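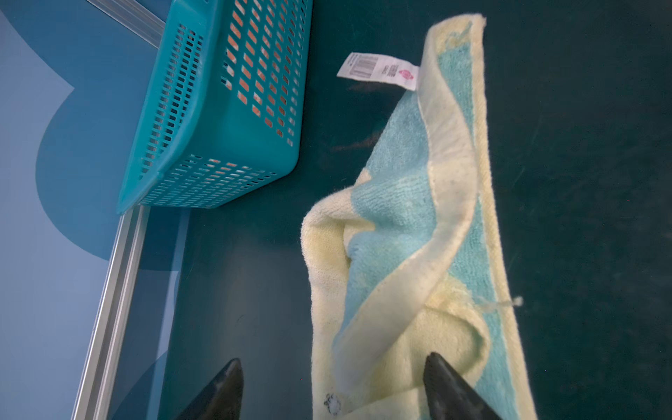 Reiko Sekiguchi told the launch meeting that a towel with a loose thread and a mark on it still dries a person perfectly well, and that most of those thrown away have years of use left in them.

Her view is shared by Starnthorpe Linen Exchange, which today opens its household towel service to all residents of the town. Used towels may be handed in at the Hattori Hall counter until 4 p.m. They will be washed, sorted, folded and passed on free of charge to families, shelters and animal rescue centres.

The Exchange handled 1,488 towels during its trial period, of which 290 were unfit for further use in the home and were cut up for cleaning cloths. It expects to receive nearly 2,000 in its first full year.

Towels are sorted by hand. Those with light staining are set apart for a second wash, and torn hems are repaired where the cloth is sound.

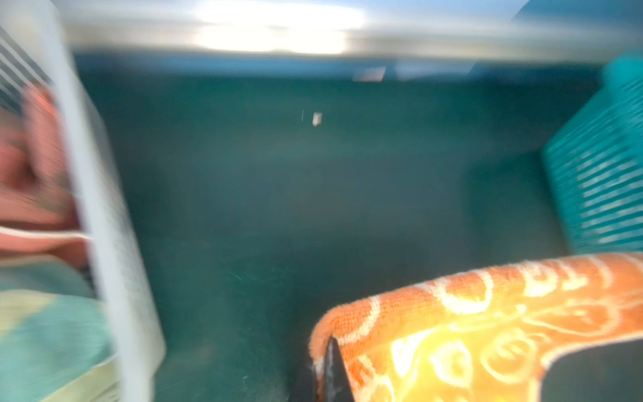

Residents are asked to wash and dry items before bringing them in, to leave care labels attached and to keep bath mats separate. Towels may be brought in any bag or basket, which will be returned at the counter. The Exchange cannot accept pillows, duvets or electric blankets.

A second collection point, at the Oro Street library, will open in July. Households unable to travel may ask for a doorstep collection of up to 2 bags.

Enquiries should be made in person at the Hattori Hall counter.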